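Naratel Handling Practice Project
Progress report to the Jallow Fund, second reporting period
Prepared by Stelios Karagiannis
August 14, 2023

Where we are

The grant asks for a written code of practice for collecting handling demonstrations with hand-held grippers, tested on real people doing real work, and short enough that those people will read it. The first draft ran to 50 pages. I was proud of it for most of a morning. Then I gave it to the operators at the Lisbridge site, who used it to raise a monitor.

The current draft is 7 pages. It has lost the history chapter, the glossary and a flow chart that led back to itself if you answered truthfully. What remains are rules that someone holding a gripper can follow without putting it down first.

We have now recorded 358 demonstrations under the new draft, almost all of them with cloth. I know the proposal said "a range of household materials." Cloth is where people disagree most about what counts as a proper grasp, so that is where the rules get their exercise.

What the draft says so far

A session starts with the fingers closed and opened fully, on the record, before anything is touched. Operators find this silly. Reviewers find it the most useful two seconds in the file.

The cloth is taken by the tips. If the grasp is poor, the operator lets go and starts a new demonstration. Quietly improving a bad grasp halfway through is the commonest fault we see, and the people who do it are our best operators, who can't help themselves.

Nothing in the surroundings gets tidied between one demonstration and the next. Either it is moved before the session and noted, or it stays where it is until the end. This rule caused more argument than the other rules put together.
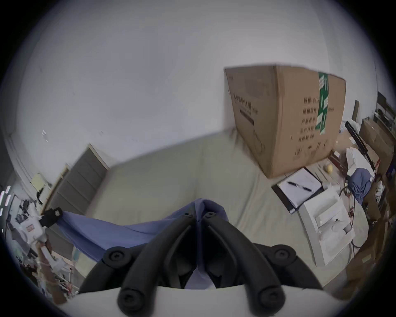 The argument went like this. Half of the group held that a clean background is good practice, as it is in every other kind of lab work. The other half held that homes are not clean and that a system trained on bare rooms will be lost in the first one it meets. Both sides were right, and both wrote me long emails. The draft now says that clutter is allowed, that it must be safe to stand next to, and that hands must have a clear path to the work. I would call that a compromise - the operators call it "what we were doing already."

Failed attempts are kept. We used to delete them, and the result was a collection in which cloth never slips. Anyone who has folded a sheet knows better.
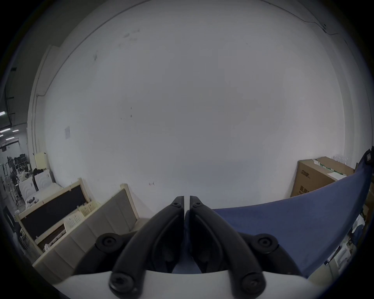

Gripper at work with the blue fabric stretched out to the right.

Review and scoring

Kontogiannis supplied the review sheets, and two reviewers now score each demonstration separately before comparing notes. Early agreement was poor. Much of the trouble came from the word "smooth," which one reviewer took to mean the motion and the other took to mean the cloth. The word has been banned. Agreement has improved, though they now disagree about "steady."

Problems

The sign-off step is too slow. Each session needs a signature from someone who wasn't holding the gripper, and on a busy day that person is usually holding the other gripper. We are trying a single sign-off at the end of the shift, with spot checks. I don't love it.

Spending is on plan apart from printing, which is under, for reasons given in the first paragraph.

Next period

We will record 200 more demonstrations using operators who have never met me and so can't ask me what a rule means. If they can work from the pages alone, the draft goes out for outside comment in October. If they can't, you will get another draft and a shorter, sadder report.

One request: the reporting template asks for "number of standards achieved." I have left it blank and would be glad of guidance.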